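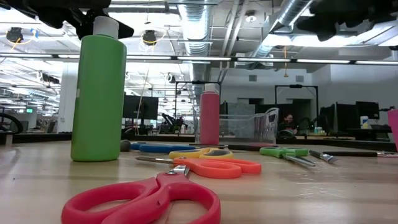

CAMPUS & CLASSROOM

Clearing the Art Table

At Plekthorpe College, an undergraduate robotics course asks its students to put away the craft supplies

Print this article | E-mail this article

The assignment handed to students in the Riler Robotics Practicum at the start of the fall term takes up less than a page. A table has been left as it might be at the end of a children's art class, with scissors, brushes and bottles of paint on it. Two robot arms are to put everything where it belongs. The students have until December to bring this about, and they are graded on how they approach the work as well as on how much of the table is clear at the end.

The practicum is offered by the college's Department of Engineering and is open to students in their second year and above. It takes its name from the Riler Building, where the department keeps its teaching laboratory, a large open room with exposed ducts and pipes overhead. Students are divided into 5 teams, and each team has the use of a station for one evening session a week, beginning at 6 p.m. and ending when the building closes.

Art supplies were adopted as the subject three years ago. Earlier classes had worked with blocks and plastic cups, and the department found that many teams reached a satisfactory result by the middle of October and had little to do afterward. Scissors have proved a more lasting challenge. They are flat, they have holes in them, and a pair that is picked up by one loop will often swing or open on the way to its tray. They also come in bright colors, which makes it easy for a team to write down which pair caused the trouble.

Students begin by guiding the arms through the task themselves, again and again, while the system records the movements and the camera views. These recordings are then used to train a program that attempts the same task on its own. Last fall the class recorded 398 demonstrations that were judged good enough to keep. The number discarded was larger, and teams are required to explain in their logbooks why each one was set aside.

The logbooks make instructive reading. One team devoted four pages to the question of whether a pair of scissors should be lifted by the blades or by the handle. Another decided that every approach should be made with the scissors closed and the fingers positioned at the narrow arm of the handle, away from the pivot screw, and held to that rule for the rest of the term. Both teams received high marks. 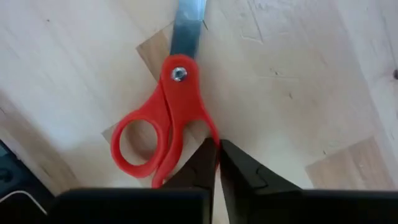

A Common Set of Recordings

Until recently, each team kept its recordings to itself and began from nothing. This practice ended with the introduction of Foltau, a shared library built by a group of former practicum students as their senior project. Foltau stores the demonstrations from every team in a single format, together with notes on the layout of the table and the order in which objects were moved. A new class may draw on the work of all those that came before it.

The change has altered the character of the course. Teams that once competed for the best result now depend on one another's record keeping, and a carelessly labeled session is likely to be noticed by the students who try to use it. The department has responded by setting aside one class meeting each month for a review of the library, at which any team may ask that a recording be corrected or withdrawn.

Support for the practicum comes in part from the Charpentier Fund, which makes small awards for laboratory teaching at the college. The fund paid for replacement gripper fingers and for the trays and bins into which the supplies are sorted. It has also made it possible to keep the laboratory open during the January break, when several students return early to continue their work without credit.

Interest in the course has grown. The department received 465 requests for information from prospective students in the past academic year, a good many of them from applicants who intend to major in other fields. Places remain limited by the number of stations, and there is a waiting list.
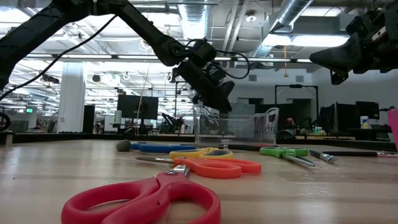 Do students need programming experience before they enroll?

One introductory programming course is required, in any language. Everything specific to the robot arms is taught during the first three weeks of the practicum.

The final demonstration is held in December and is open to the college. Each team is given a table set by the instructors, in an arrangement it has not seen before, and is allowed 5 attempts. Points are awarded for every object put away and taken off for any that is dropped. A team may stop at any time and keep its score, a rule that has led to some long discussions beside the table.

Students who complete the course may apply to return the following year as laboratory assistants. Their duties include maintaining the arms, checking the camera mounts and setting out the supplies before each session - a job that was formerly left to the instructors and that the students now carry out with considerable strictness.

For next fall, the department plans a longer version of the task in which paint bottles, brushes and scissors must be sorted in a fixed order, with the two arms sharing the work between them. A trial version has been drafted, and current teams have been invited to comment on it before the end of the term.
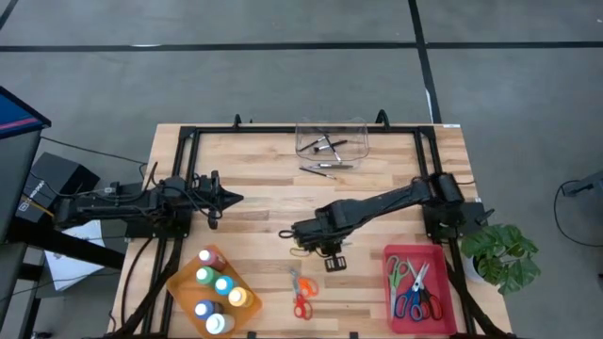

Paint bottles in an orange tray and scissors in a red one at a two-arm station of the Riler Robotics Practicum.

Print this article | E-mail this article

Related Articles

Charpentier Fund Announces Awards for Laboratory Teaching
Foltau Library Opens to Second-Year Students
Inside the Riler Building: A Laboratory After Hours
Plekthorpe Engineers Revise the Senior Project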